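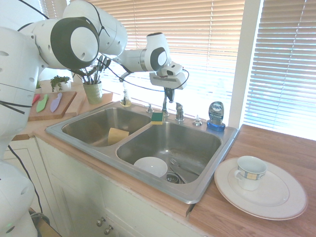
Kitchen Arm Build, Handout 4: Working Over the Sink
Posted in: Shared Workshop > Course Notes
July – by Josefien Postma

Bring your laptop and the calibration file from last time. If you saved it as "final," bring that one. If you also saved it as "final2," see Dirk before you power anything up.

The job this session is reaching down into a basin without touching the faucet. The arm has no opinion about faucets. It will go through one at whatever speed you typed, so type 20 in the speed box and leave it alone until your path has run clean.
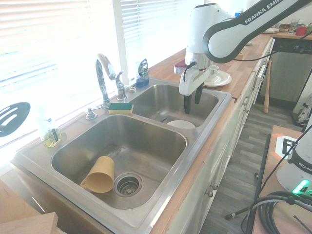
Page 19

Keep the fingers apart on the way down and stop above the rim of the bowl. Bowls are a poor first grasp – curved, slippery and smug. Start with something that has a handle.

Metal sinks also throw glare at the wrist sensor. Run the Bilorus exposure script before your first pass, and again if the sun moves, as it tends to. 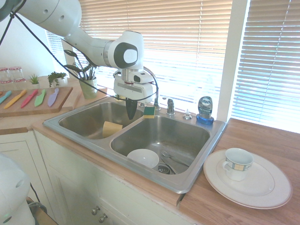 Cables

Leave slack. Smits cut his harness to exactly 356 mm and it fit beautifully in one pose. Ours is 400 and droops, and we have made peace with that. Check the loop at both ends of the reach before you tape anything.

Homework: log three approach paths and send them to Dirk Brouwer.

Last updated: July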